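I put off sorting out the cables on our work tables for most of the winter, and then one Saturday I got fed up and did it. It took a morning, a roll of hook-and-loop tape and more coffee than I'd like to admit. If you've pushed a few tables together to make one big surface (great idea, I love it!), you've probably met the same problem: everything with a plug ends up in a heap at one end.

**What I used**

- hook-and-loop tape, the kind you cut yourself
- a few stick-on cable clips
- masking tape and a marker
- a damp cloth

**1. Pick one table for power.** Ours is the left one. All the boxes and adapters live there, and the other two stay free for hands, notebooks and drinks. I tried spreading the power stuff out once and we just had cables crossing every seam.

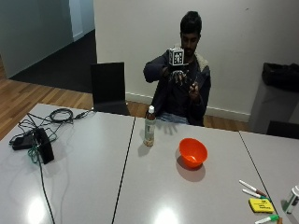 Cladgate, March

**2. Unplug and label.** Switch everything off first, please! Then wrap a bit of masking tape around each end of each cable and write the same thing on both. I wrote "box" on three different cables and had to start over, so be a little more specific than me.

**3. Coil the extra.** Long black cables all look the same once they're lying across a pale grey tabletop. Make loops as wide as your hand, let the cable turn the way it wants to, and put one wrap of tape around the lot. Loose is fine. My friend Trudy Trevaskis pulls hers so tight they come out with corners.

**4. Run things along the back.** I stick a clip every 10 inches along the back edge and keep the coils there too. Leave some slack wherever a cable crosses from one table to the next, or you'll yank something the first time a table gets bumped. And check behind the chairs! Anything going down to the floor should go down a table leg, well away from where people roll or drag their seats.

**5. Wipe, then plug back in.** Do the tabletop while it's bare. Plug in one thing at a time and make sure it comes on before you do the next.

Drinks get the middle table, with the cap on. I'm strict about that one, and Povilas Juška still thinks I'm fussing.

Next up is the drawer of spare adapters, which I haven't opened since we moved in.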